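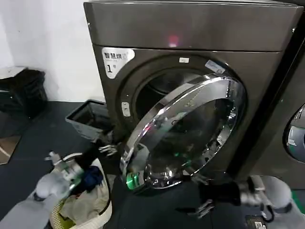

A laundry machine with its big round door wide open. The sticker says number 1!

Where does all the water go?

Have you ever pulled on a jumper that wasn't quite dry? Horrid, isn't it, all clammy round the wrists! Wet clothes are full of water, tucked in between the tiny threads, and getting it out again takes a bit of work (and quite a lot of patience, if it's your favourite jumper).

A tumble dryer has a big round drum inside. The drum turns over and over, lifting the clothes up and letting them flop down again, while warm air blows through them. The warmth turns the water into vapour, a gas you can't see, and the moving air carries it away. Scientists call this evaporation, and it's just what happens to a puddle on a sunny day, only the puddle takes its time about it.

Water doesn't have to reach 100 degrees to evaporate, by the way. Even on a chilly February morning, socks on a washing line will slowly dry, especially if there's a good wind blowing.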